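8/23/18 - Stedavton studio, bench notes

Print sales for the Kahraman series. Sat down with Nurhan over the pricing again. She wants 40 a sheet, I still think that's giving it away once paper and the framer's cut come out. Left it at 40 for unframed, will look again in September.

- Edition size: 13, plus two proofs. Fatos keeps one proof, the other goes in the drawer.
- Mailing list is at 479. Slow, but people open the thing. Ekrem says write less about the process and more about what's for sale. Tried that last month and got no replies at all, so going back to the old way.
- Prasstead want an artist statement, 4000 characters max. Mine is almost half that and already repeats itself. Cut the paragraph about childhood.
- Day job: asked for the shorter week. Desta did this two years ago and said have three months' rent put by first. Haven't got it. Two, maybe.
- Invoice to Skestgate STILL unpaid. Second reminder sent, polite. Third one wont be.

Ink: the grey is drying too warm on the cotton stock. Barış mixed a cooler one, better, but forgot to write down the ratio (so did I). Redo tommorow and label the jar this time.

Colour note for the next plate - tan ground, black, one thin line of orange-red across and nothing else.
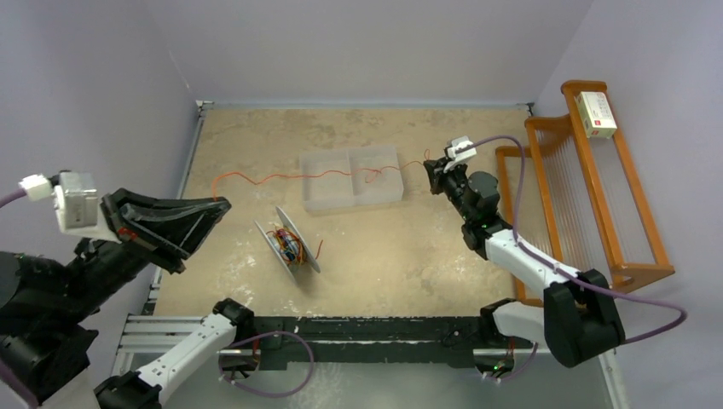
## To do

- Ring framer re colour of mouldings
- Statement to Nurhan for a read
- Sign and number the edition, pencil not pen
- Receipts!! Shoebox is full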